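# Why does cloth crease?

Pull a T-shirt out from under your bed and it will be covered in wrinkles. Leave a woollen jumper under the same bed for the same time and it will hardly have any. Both of them are cloth, so why do they behave so differently?

To work it out, you need to know what cloth is made of.

## Fibres, yarn and cloth

Cloth starts as fibres. A fibre is a very thin hair of material. Cotton fibres grow around the seeds of the cotton plant. Wool fibres grow on sheep. Polyester fibres are made in factories, mostly from oil.

Fibres are twisted together to make yarn. Then the yarn is either woven or knitted. In woven cloth, the yarns go over and under each other in straight lines, like a basket. In knitted cloth, the yarn is made into rows of loops.

If you have a magnifying glass, look at a tea towel and then at a sock. The tea towel has a grid. The sock has loops.

## What happens in a fold

When cloth is folded, every fibre along the fold has to bend. The outside of the bend is stretched a tiny bit and the inside is squashed.

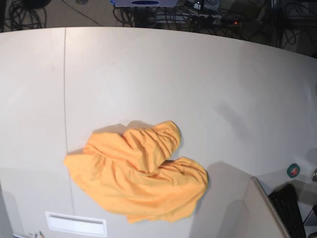
Odette Guillot wrote in to ask why a handkerchief kept in a pocket all day comes out more creased than one dropped on the floor, when both are scrunched up. The difference is pressure, warmth and damp. In a pocket, your leg presses on the folds. Your body also warms them and gives off a little moisture. On the floor there is only the weight of the cloth itself.

Damp matters a lot for cotton. Cotton fibres are made of cellulose, which comes in long chains. The chains hold on to each other with weak links called hydrogen bonds. Water gets between the chains and loosens the links, so the chains can slide. When the cotton dries, new links form with the chains in their new places. If the cloth was folded at the time, the fold stays.

Wool fibres are springy and have a natural wave in them, so they tend to go back to their old shape. Polyester doesn't take in much water, so damp does very little to it. Linen is made of cellulose like cotton, but its fibres are stiffer. It creases more than almost anything else in the wardrobe.

## How an iron works

An iron does the same job in reverse. Steam loosens the links, the heat dries the cloth, and the weight of the iron keeps it flat while the new links form. Irons get hot enough to burn you very quickly, so leave that part to an adult.

## Try it yourself

You will need 3 old cotton hankies, a spray bottle of water and some heavy books.

1. Scrunch up the first hanky and leave it on a shelf.
2. Scrunch up the second and put it under the books.
3. Spray the third with a little water, scrunch it up, wrap it in a plastic bag and put it under some more books.
4. Leave them all overnight.
5. Take the third one out of its bag in the morning and let it dry, still scrunched.
6. Open all of them out and compare the creases.

You can do the test again with a wool scarf, but ask whoever owns the scarf first.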